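About Botness

Botness is a shared workshop for people who build robots and automated tools on their own time. It was founded by members of two home-build groups who needed more bench space than a spare bedroom could provide. The workshop occupies the ground floor of the Rankin building and is open to members until late in the evening.

What We Work On

Our longest-running project is Nidura, a tabletop sorting station with two arms on a common rail. Members built the aluminum frame, hung the patterned fabric walls and wrote the control software. The station sorts toy bricks and plastic parts by color into open storage bins. Ordinary desk items, such as pencils and a stapler, share the table with the parts, and the arms are expected to work near them.

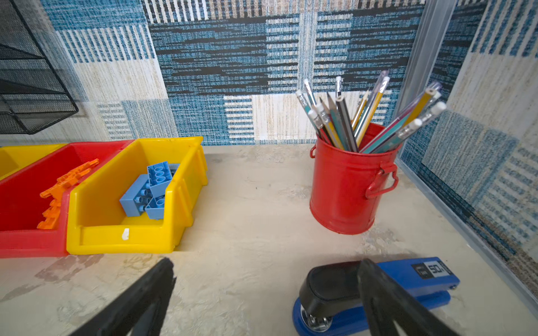
How the Workshop Is Run

Membership stands at 119. Each project is assigned a bench and a locker for one term, with renewal in February. Members supply their own materials. Hand tools, printers and the drill press are held in common, and the cutting room may be used after a safety session.

Nidura follows a written procedure of 14 steps, kept in a binder at the bench. Red bricks are picked up one at a time and carried to a yellow bin. Orange parts go to the red bin – the bin colors were chosen by the members who wrote the procedure, and they have been kept.
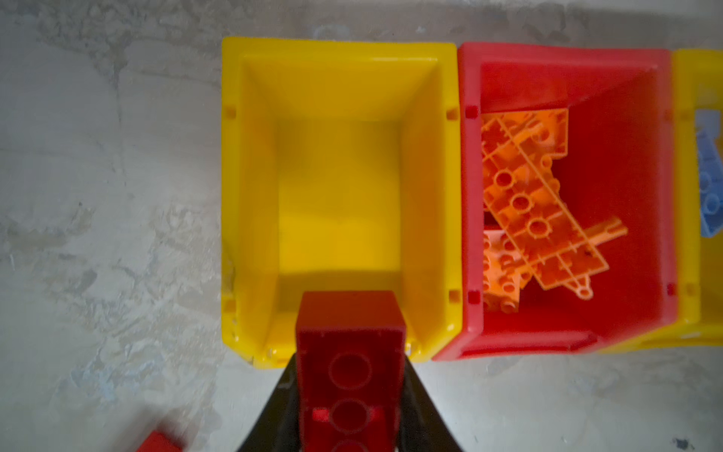

Do I need experience to join?

Most new members arrive with very little. An introductory course in wiring and basic programming is offered each term, and beginners are placed with an existing project team.

Funding and Equipment

The workshop is supported by membership fees and by an annual equipment grant of $3,000 from Brutex, a local parts supplier. Recent grants have paid for motors, power supplies and replacement cables. Both Nidura arms carry black grippers and are serviced by the members who use them.
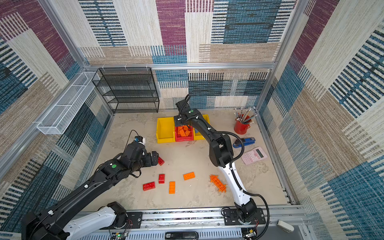

Can I bring a project I started at home?

Home builds are welcome if they fit on a standard bench and pass an electrical check before they are first plugged in. Please write to the office with a short outline and the power requirements. Replies are sent within 2 weeks.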